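Detergent dosing, part two: less of it

Wednesday, July 10, 2024

In April I wrote that our towels had gone stiff and that I suspected the water. I was half right. The water is hard, but the larger problem was the amount of detergent going into the drum, and I have spent the weeks since then correcting it.

The machine is a Fahmy front loader that came with the apartment. The detergent is Sirnley powder, unscented. The cap on the Sirnley box has three fill lines, and none of them is labeled with a weight. I had been filling to the middle line for everything, including half loads, because the middle line felt like the default. When I finally put a capful on the kitchen scale, the middle line came out well above the dose printed on the side of the box for soft water and a normal load. The lines on the cap assume a full drum. Most of mine are not full.

Excess powder does not leave with the rinse as completely as you would expect. A front loader uses little water, and it rinses by dilution: each fill and drain carries off a share of what is left in the cloth. If you start with twice the detergent, you finish with twice the residue. Cotton holds it. On a towel that residue dries as stiffness, and on a sweatshirt it shows up as a slightly waxy inside face that stops absorbing sweat.

To clear the backlog I ran everything cotton through a warm cycle with no detergent at all. The door glass showed suds on the first pass, which settled the question for me. The towels needed a second pass. The sweatshirts were done after one, although the heavier ones could probably have used another and I was tired of hanging them up.

The new method is simple. I weigh the dry laundry in a tote bag on a luggage scale, read the dose off the box, and weigh the powder into a small steel cup. Anything under 3000 grams of laundry counts as a half load and gets half the powder. The last basket of T-shirts and one hooded top came to 1319 grams, and under the old system it would have received the same capful as a full set of bedding.

Hard water does change the numbers. I used Nemirik test strips, which are good enough to tell you which column of the box to read and not much more. If your strip lands between two colors, start with the lower dose. Gray or dull whites after several washes mean you went too low. Suds still on the door glass at the final rinse mean you went too high. Both are easy to fix on the next load.

Spin speed turned out to matter too, in a smaller way. Residue leaves with the water, so a faster final spin takes more of it out. The catch is creasing, and a fast spin is rough on cuffs and ribbing. I use the fast setting for towels and the medium one for anything with sleeves.

I also stopped using fabric softener -- it coats the fiber, and a coated towel is a poor towel. A bottle sat in the cabinet for a month and then went to a neighbor.
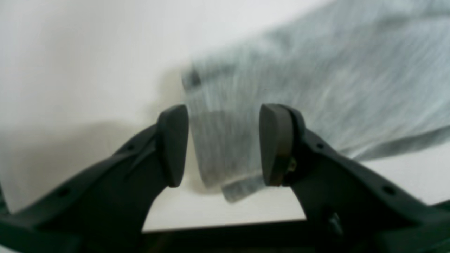 2 min read · 500+ words · Filed under: Laundry

One correction to the April post. I said there that vinegar in the softener drawer was harmless. The Fahmy manual advises against it on account of the rubber door seal, and I have stopped doing it. The April post now has a note at the top.

Next on the list is the drain filter, which I opened last weekend and closed again quickly.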